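Home | Scores | Forums | Minor League Talk | Log in

Kramer collapse, part 2
Posted by Geert Dijkstra, Oct 21, 2026

Up three in the eighth, and Kramer found a way to lose it in 12. I was one of 1,722 at the park and I'd like my evening back. Why is Alau still pitching to lefties?

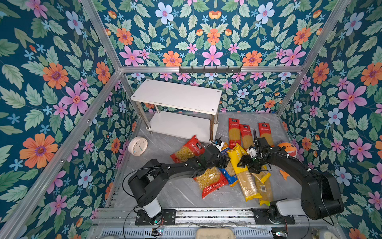
Pasta packages and floral wallpaper.

nanero_fan: Because the bullpen was cooked, Geert. He'd thrown 12 pitches the night before. The other guy had thrown a small novel.

Zdeňka Šťastný: Disagree with both of you. Alau was fine. The shortstop had two chances to end it and threw one of them into the dugout – a nice strong throw, I'll give him that. 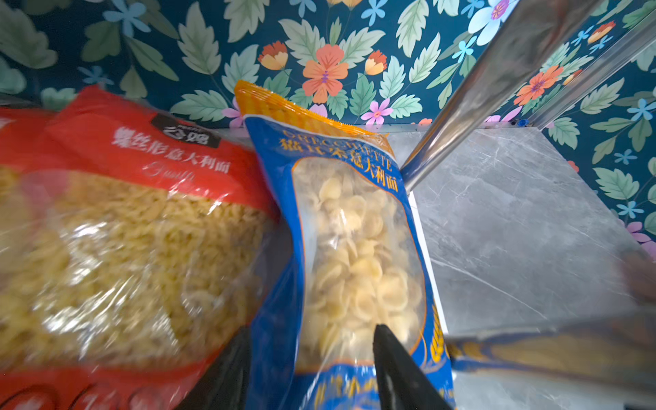 And he's hitting .206. If you can't hit, you have to catch the ball. I've been saying this since April, to great applause from my dog.

Geert Dijkstra: The first error was a bad hop and you know it. You walk the leadoff man in a one-run game, you get what you get.

nanero_fan: It was a three-run game when he walked him.

Geert Dijkstra: It became a one-run game very quickly. 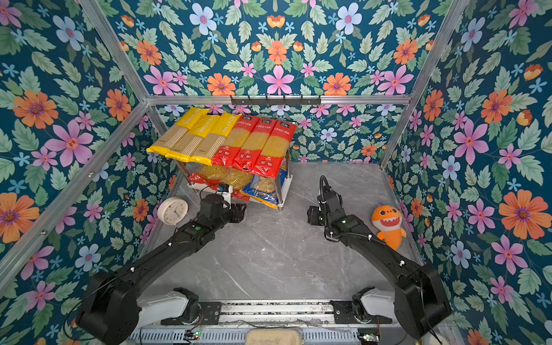

Anyway, my point stands. Bring in the kid from Truvano. He can't find the plate either, but he misses it at 98.

Zdeňka Šťastný: Fine, bring him in. He can play short.

Contact us | Copyright 2026 | Back to top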